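Pamgate Community Kitchen
Progress report to the Magagula Fund, second period
December 2019
Prepared by Duygu Altıntaş, project coordinator

Dear Ms Joubert,

Please find below our report for the second period of the grant. I follow the same order as last time, so that you can compare the two reports easily. The accounts are sent separately by Marina Raptis.

What was planned

In the first report we explained that the old kitchen at Pamgate could not be used for groups. The sink was too shallow, the worktop had swollen around the tap, and after each lunch the plates stood in piles on the windowsill because there was no other place for them. For this period we promised you three pieces of work: the new worktop and sink, the wall behind them, and the start of the weekly lunches.

What is done

The worktop and the sink were fitted in October by Skirik, the same firm that did the floor. They needed two days more than agreed, as the first sink was delivered with a dent and had to be exchanged. Skirik did not charge us for the extra days. The wall behind the sink was finished one week after. We chose a white marble with thin grey veins, which Skirik had left over from a larger order and gave us for the price of ordinary tiles. I know that marble may look like a luxury in a report of this kind, therefore I have attached their invoice.

The weekly lunches began directly afterwards. We have held 9 until now, with 20 places at each. Two of them were not full, both times on account of heavy rain. Lindiwe Mabaso leads the cooking and also decides who washes, who dries and who puts away. At the beginning this last part took longer than the meal itself.

Changes from the plan

We had written in the application that we would buy a dishwasher. After speaking with Lindiwe we decided to wait with this. The model from Gullik which we wanted does not fit under the new worktop without cutting the cupboard, and for a group of this size washing by hand is enough at the moment. Instead we asked for a double sink, with one large basin for washing and a narrower one where a rack can lie inside. In this way the worktop stays free for serving – this was the main complaint in our first questionnaire.

The crockery is also new. It was bought second-hand and the pieces do not match, but they are in good condition and the guests like the colours. 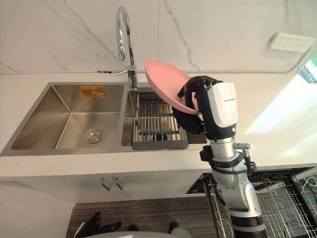 The new double sink at Pamgate, with the dish rack in the right basin and one of the pink oval plates.

Money

From the grant we have spent 3,706 euros in this period. The 1,000 euros reserved for the dishwasher are not touched. We would like to ask your permission to use part of this sum for shelves and a second rack, and to keep the rest until we know if a dishwasher is really needed. Marina can send the offers if you wish to see them.

Next period

The shelves should come first, then a lamp over the worktop for the evening groups. Vandana Dixit will start a baking course for parents as soon as the oven has been checked. The inspection was already postponed once, and we are still waiting for the new date. I will write to you when we have it.

With kind regards,
Duygu Altıntaş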